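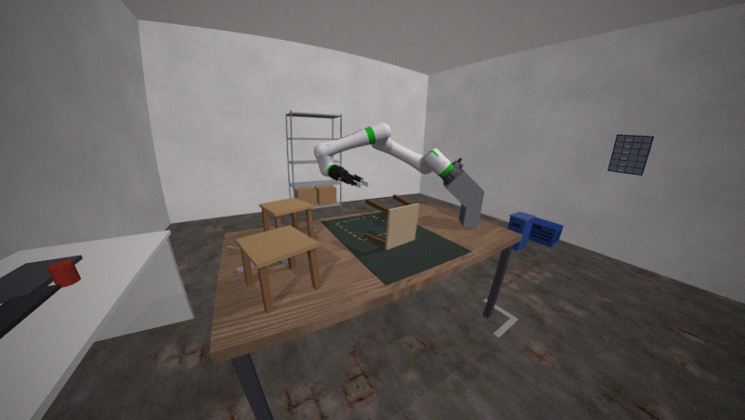 Kuvby Bench Cell — planning and buying guide

The Kuvby Bench Cell is our starter package for shops that build small furniture and want an arm on the bench without handing over half the floor. You get the table, the angled pedestal, a six-joint arm, a two-finger gripper and the mat kit. Everything ships on one pallet, and we love how quickly people get to the fun part!

Plan your floor first
Stinley Layout comes with every quote, so you can build your room in simulation before you spend anything on hardware. Put in your own shelving, your counter, your boxes. Try the pedestal on different sides of the table and see what the arm can reach with a stool standing up, then with one on its side. Ezequiel Barrera on our planning desk has gone through 71 of these layouts with customers, and he still gets excited when someone finds a better spot for the pedestal than the one he had picked.

What to budget for
The arm is the big number, but please don't stop there. Leave 13 percent of your total for fingertips, spare cables and floor marking. If you handle more than one size of part, add the Quezada fingertip set now (it swaps with one screw). Training for two people is included, and a third seat can be added at checkout.

Good to know
Table: wood top, dark gray legs, ships flat
Table height: 30 inches
Mat: dark green, speckled, with a dashed yellow outline for part placement
Power: standard wall outlet
Lead time: 49 days from deposit
Software: Stinley Layout, one year
Works with: Plindska vision kit, sold separately

Already own a bench? Send us the top thickness and a rough sketch — a phone snapshot of a napkin is fine — and we'll quote the pedestal and arm alone. Orders placed before the end of January keep last year's price on the mat kit.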